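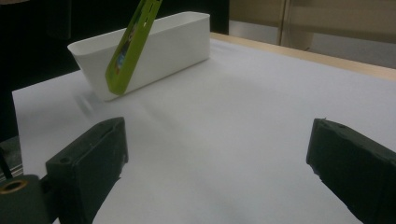 White trough with a lime-green item leaning into it.

Satti Open Trough, Long
Item 1067
$47 per pack of six
In stock. Ships from Wostbridge.

Overview

The Satti is a long, open-topped plastic trough for small goods: things that are too flat to stack well and too slippery to stand up by themselves. Stores use it on counters and shelves. It also works in stockrooms, mail rooms, school offices and anywhere else that loose items collect at the end of a table.

The walls flare slightly from the base to the rim, so empty troughs nest. A thin rolled rim runs along the top. The surface is smooth and matte, inside and out, with no printing on any face.

The Satti comes in two lengths. This page covers the long one. The short one has the same profile and depth, and the two can be mixed on a shelf, but they do not nest in each other.

Product details

Material: polypropylene
Finish: smooth, matte
Color: white (other colors by special order, see below)
Top: open, no lid
Pack: six
Carton: 80 pieces
Use: indoor, dry goods
Mounting: none, stands on its own base
Fits: Imard shelf, standard and deep; Imard counter riser

Choosing between the long and the short

Most buyers want the long trough. It takes one row of flat goods from end to end, and a customer can flip through the row with one hand. If your goods are about as wide as the trough is deep, they will lean at a comfortable angle and the front of each one will show.

Pick the short trough if you have many kinds of item and not many of each. Two short troughs take up a bit more shelf than one long one, on account of the end walls, so measure before you order. The Imard standard shelf holds the long trough front to back with a small gap behind it. On the deep shelf you can set it the same way and keep spare stock at the rear.

For heavy items such as hand tools, hinges or full jars, look at the Lireo line instead. Lireo bins have thicker walls and a ribbed base. The Satti will carry a moderate load sitting on a shelf, but the long wall bows if you lift it full by the rim. Lift it from underneath, with a hand near each end.

Dividers and labels

Clip-on dividers are sold separately, in packs of ten. They hook over the rolled rim on both long sides and can be slid along without taking them off. They hold best with at least a few items on each side. A divider standing alone in an empty trough will tip if it is knocked.

Label holders clip to the rim too. The holder takes a card or a cut strip of paper and sits on the upper part of the front wall. Adhesive labels stick well to the matte surface but paper ones are slow to come off. Use removable labels if you change prices often.

Please note that the label holder for the older Satti tray does not fit this trough. The rim on the old tray was square. We get returns on this every month, so check the part name on the bag: it should say "Satti rolled."

Cleaning

Wipe with a damp cloth and mild dish soap. Dry before refilling. The trough can go on the top rack of a dishwasher, away from the heating element, though we would not do it weekly. Do not use scouring pads or acetone. White shows ink and dark rubber marks more than anything else. A melamine sponge takes most of these off, with a slight shine left where you rubbed.

Nested troughs can stick together if they are put away damp. Run warm water over the outer one and twist gently.
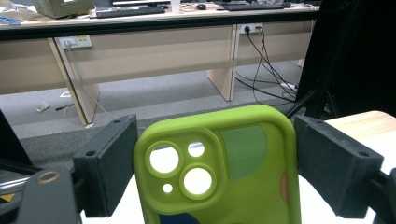 Shelf Notes | Words by Samran Kaewsai, store planning

Setting out phone cases, card sleeves and other flat goods

Flat goods are awkward to sell. Hang them on hooks and they look tidy until the first busy afternoon, when half of them end up on the wrong hook. Lay them in a pile and people only look at the top one. An open trough is a fair middle course for anything sold without a box, and for cases in particular it has become my usual suggestion.

Sort by model first. A customer has one phone and wants to see what fits it, and color comes after that. Put one model in each trough if you carry enough of it, or use dividers if you don't. Write the model on the divider in large letters. Small stores often sort by color to make the counter look good, then spend the day answering the same question.

Stand the cases with the back toward the customer and the camera opening at the top. The cutouts differ from one model to the next, and someone who knows their own phone can often tell at a glance whether a case is close. It also puts any printed pattern where it will be seen. Plain cases can go in the same row as printed ones. I would keep clear cases apart, in their own trough, with a sheet of dark card along the bottom.

Do not fill the row tight. You want enough slack that a person can tip the front cases forward and read down the row. When a trough is packed solid, people pull one out, can't get it back in, and leave it on top. As a working rule, fill the trough completely, then take out a quarter.

Height matters more than most owners expect. The best place for a trough is a little below elbow level, on the counter or on the second shelf down. Above the shoulder, customers see only the front wall. Near the floor, they won't bend for it unless they already know what they came for, so that is a reasonable home for older models that sell a few a year.

Crescencio Cuevas runs a repair counter that uses the long trough a second way — one trough per stage, with the customer's case standing next to the ticket while the phone is on the bench. Cases used to go missing there between drop-off and pickup. With a trough at each stage the case travels with the paperwork. He keeps the ticket in front and the case behind it, in the order the phones came in.

The same layout works for card sleeves, notebooks, seed packets, greeting cards with envelopes, sheet stickers and thin paperbacks. Seed packets need dividers close together. Greeting cards want the deep shelf behind them for the spare envelopes. Records are too big; please stop trying.

One thing about lighting. White troughs bounce a fair amount of light onto what is in them, and under a strong shelf lamp pale goods can wash out. Move the lamp forward a few inches or turn it down. Bright and dark colors are fine either way.

Special colors and large orders

White is the only stock color. We can make the long trough in gray, black, dark green or a matched color, with a minimum run of 2000 pieces. Matched colors need a physical sample from you, and we send back a molded chip for approval before the run starts. Allow extra weeks in March, when the molding line is down for service.

Orders of one carton or more get the carton price, which is shown at checkout. Mixed cartons of long and short troughs are not available. For store fit-outs with Imard shelving, write to Lieven Segers in trade sales and include a floor plan if you have one. A hand sketch with measurements is fine.

Shipping and returns

Packs ordered before noon leave Wostbridge the same working day. Cartons go out the next working day. Troughs are shipped nested, with a paper sheet between each.

Unused packs can be returned within a month. Open packs can be returned if all six troughs are there and have no labels on them. Special colors are not returnable. If a rim arrives cracked, send a photo of the trough and the box and we will replace the piece without asking for the old one back.

Customer comments

"Bought two packs for the counter and one for the back. They nest well. Wish the label holder came in the pack." — Afiq Lau

"Good trough. A full row of notebooks made the front wall bend out a little in the middle, fixed it with two dividers." — Boris Šindelář

"Same as the ones I had before but the rim is different, so my old clips are no use. Otherwise happy."

Goes with

Satti Open Trough, Short
Satti clip-on dividers, rolled rim, pack of ten
Satti label holders, rolled rim, pack of ten
Imard shelf, standard
Imard shelf, deep
Imard counter riser
Lireo heavy bin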